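About Omine

Omine supplies tableware to small restaurants, canteens and noodle shops. We sell plates, bowls, serving trays and the racks to dry them on, and we print a customer's name or emblem on the rim when they want one. The company was started by Yichen Yao in a rented unit on Skondley Road, with one kiln and a secondhand delivery van.

Most of what we sell is white ceramic with a colored band. It suits a busy kitchen, it stacks well, and a replacement ordered years later will still match the rest of the set. Our catalog now lists 909 items. The minimum order for printed plates is two boxes.
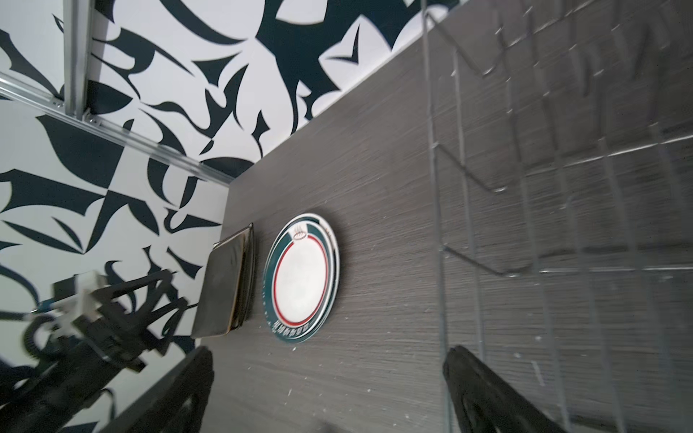 Chaimae Shawky wrote to us after her first order that the lettering on her old plates had worn away within a year, and that she would gladly wait longer for a print fired under the glaze. We moved all rim printing to that method the following March. Printed orders take a little longer as a result, and the current lead time is given on every quote.

The Tang line is our everyday range, for places that wash the same plates several times a day. Lekilura is heavier, with dark glossy trays and matching side dishes. Both can be ordered plain.

Our warehouse covers 2,990 square feet and holds more than 2,000 plates ready to ship. Customers can collect from the loading door at the back. Please bring your order number and allow a few minutes for us to check the boxes with you.

Page updated Feb 16, 2025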